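Filed under: Home & Desk, Slow Mornings

Fri 10 November

I have been promising to write about the white table since September, and the longer I put it off the more I seem to have to say about it, so pour yourself something and settle in.

For years I worked at a big brown desk that came from my uncle, and I loved it dearly, but it swallowed things. Bills, pens, a whole library book once. When we moved I finally let it go and bought a plain white table, and my friend Algirdas Šimkus (who has opinions on furniture) told me I would be wiping it down every day of my life. He was right, of course. Every crumb shows! But I find I don't mind it. Two minutes with a damp cloth before breakfast, and then the coffee goes down and the day can start.

The mug is my favorite one, a dark slate gray that I think looks so handsome on all that white. I used to own 14 mugs, if you can believe it, and when I packed up the old kitchen I made myself choose 3. The gray one was the first I wrapped. It has a nice round belly and a short, thick handle, and it keeps me company through the morning mail and usually well past it.
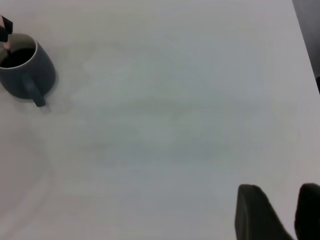 The gray mug in its usual spot.

My other rule for the table — and I break it constantly — is that only what I'm using that day gets to stay out. Everything else goes in the drawer cart by the window. In practice a few small things always wander back. There's a little wooden block I'm fond of, just a plain light brown one, and I've gotten into the habit of leaning whatever I'm writing with against it. Lately that has been a pink marker, a soft pastel pink, much more cheerful than the blue pens I used to buy by the box. I label freezer bags with it, I scribble on the calendar, I cross things off the grocery list with far too much flourish.

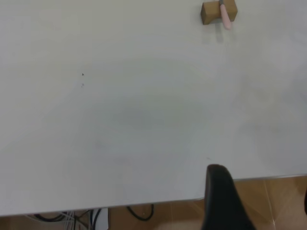 Block and pink marker, plus a speck or two I missed with the cloth.

I did look at pen cups, and I even had one from Saltero sitting in my online cart for a week. Then I thought about how the old desk got the way it was, one handy little container at a time, and I took it out again. The block will do for now. Next up is the drawer cart, which needs a good sorting before the holidays, and I'm planning to start with the bottom drawer and all those dried-up glue sticks.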